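Come fold towels with us at Ekora! I'm looking for people to teach our robots by remote control, and you don't need any background for it. You steer two arms, they copy you, and we save every try — clumsy ones included.

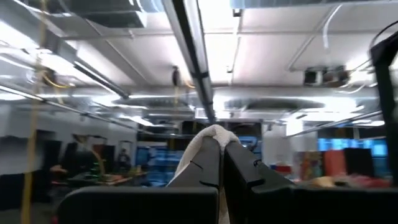 A white towel held between the gripper fingers

We want 2,000 folds and we're at 456, so there's plenty left to do. Sessions run all through December at our Brarkau lab. 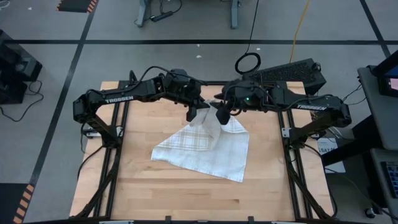
Both arms over the towel at the folding table

Write to me through the Zikgate sign-up page and tell me which mornings you're free.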